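Jalleck adds accessory sorting guidance to home storage range

11/9/24 - Jalleck, the supplier of household storage goods, has published a sorting method for watches, rings, bracelets and loose beads, together with a revised specification for its accessory trays. The method is meant for households that keep small accessories in one shared box and for resale shops that receive them unsorted.

The guidance was written by Marilou Dumlao, storage specialist at Jalleck, after a trial held in May with customers of the Umali store. Participants brought in the contents of one drawer or box and sorted them on a table using a single open tray. The trial covered 200 households.

The method has two stages. In the first, all items are moved to a shallow, open tray with a light interior, placed on a cloth-covered table. The cloth keeps dropped beads from rolling. Rigid items such as watches, rings and bangles are handled one at a time. In the second stage, strung beads are laid flat and loose beads go into a separate container with a raised rim.
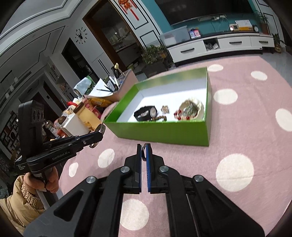
Photo: Jalleck press office

A watch, strings of beads and a small ornament can share one tray during sorting, provided that the beads have a bowl or similar container of their own. Jalleck recommends that watches be stored with the strap curled and the dial facing away from metal parts. Bead strands should be lifted by both ends and checked for worn thread before they are put away.

"Most damage we see in small accessories is surface scratching, and it comes from storing hard and soft materials together," said Dumlao. "The tray is a work surface. Long-term storage needs dividers."

The revised tray specification calls for a smooth interior, straight side walls and a base that stays flat under a load of 2 kilograms. Divider sets are sold separately under the Skustholm name and fit all current tray sizes. Existing Ito trays remain on sale and can be used for the first stage only - they do not accept dividers.

The sorting sheet is free of charge and is available at the Umali store. Printed copies for resale shops are supplied in packs of 20.

Press contact: Angelica Evangelista, Jalleck press office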